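Ticket: Label printer and scanner dock drop offline, packing room, Lorkevwood
Status: Closed
Opened by: Nadine Jaber
Assigned to: Site support, Wostholm
Closed: 29 July 2022

Problem as reported

The Pumus label printer and the scanner dock next to it lose their network connection several times per shift. The printer panel shows "No host" and queued labels stay in the Cai queue until someone restarts the spooler. After the restart the queue clears, sometimes with duplicates. First noticed in June, after the address changes on the warehouse subnet. Other printers in the building are not affected.

Checks, first pass

Printer self test prints clean. Firmware is current. Swapped the patch cable, no change. Moved the printer to another port on the same switch, no change. Moved the dock to the port the printer had been using; the dock still dropped.

Switch log shows the port staying up through every reported drop. No errors counted on the interface. This rules out the cable run and most of what could be wrong on the printer side -- the link is fine, the address is not.

Left a continuous ping running from the Cai host to the printer. Replies stop for almost 35 seconds, then resume. The dock shows the same pattern at different times.

Power

User asked whether the outlets could be at fault, as the printer had been moved during the June changes. Checked the uptime counter on both devices. Neither had restarted during a drop, so loss of power is not the cause. No further work on this line.

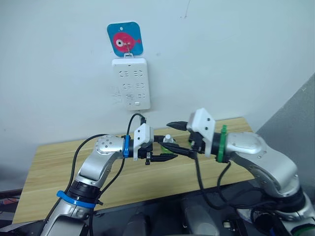

Six-socket power strip, hung on a wall hook.

Checks, second pass

Pulled the address table on the Cai host during a drop. The printer's address was resolving to a hardware address that does not belong to the printer. Same result for the dock. Looked up the vendor prefix: both unknown entries are handheld scanners.

Compared the static list with the DHCP scope. The scope had been widened in June to make room for the new handhelds, and the new range runs over the block reserved by hand for fixed devices. The printer and the dock have addresses set locally and were never entered as reservations, so the server considers those addresses free. When a handheld wakes up and is given one of them, both devices answer until the handheld goes back to sleep.

Conflict detection on the DHCP server was set to 0 attempts. With that setting the server does not ping an address before handing it out.

Fix

1. Excluded the fixed block from the DHCP scope.
2. Deleted the leases already issued inside that block and restarted the affected handhelds.
3. Set conflict detection to 2 attempts.
4. Cleared the address table on the Cai host.
5. Changed the printer and dock from local static to DHCP with reservations, same addresses as before.

The duplicate labels are a separate matter. The spooler resends any job that was open when it was restarted, including jobs the printer had already finished. Asked the packing room to stop restarting it and to call support if the queue holds.

Result

Ping ran for 3 days with no gaps. No "No host" messages in the printer log over the same period. Nadine Jaber confirmed no drops reported by either shift and agreed to close.

Open items

Address plan for Lorkevwood still shows the old scope -- needs to be updated before any more handhelds are added. Spooler resend setting passed to the Cai administrator under its own ticket.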